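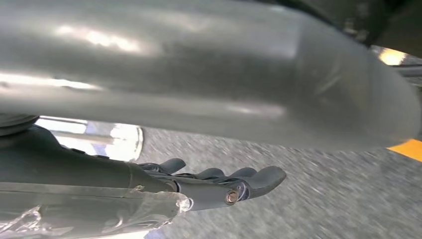
Tape residue on a stainless worktop

Enikő Pap
The square on our packing table is marked out in yellow tape, with a second strip running off to the left. I want to move the square. What lifts the adhesive without dulling a brushed top?

Cillian Ó Ceallaigh
Warm the tape, peel it back low and slow, then use isopropyl along the grain. Leave it 2 minutes before wiping.

Boglárka Gál
Isopropyl is slow on old adhesive. I use Trarner citrus remover, then washing-up liquid.

Enikő Pap
Current layout below. There is a matching outline on the carpet, which stays.
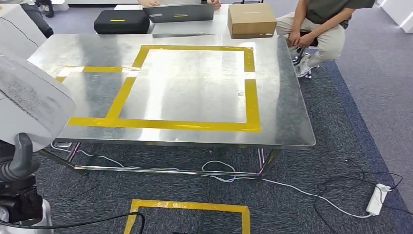

Huguette Gagnon
Citrus remover leaves a film and new tape won't hold on it. I relaid ours after nearly five days because the corners lifted.

Boglárka Gál
Only if you skip the washing-up liquid.

Cillian Ó Ceallaigh
Either will do — no scouring pads. Test under the rim first.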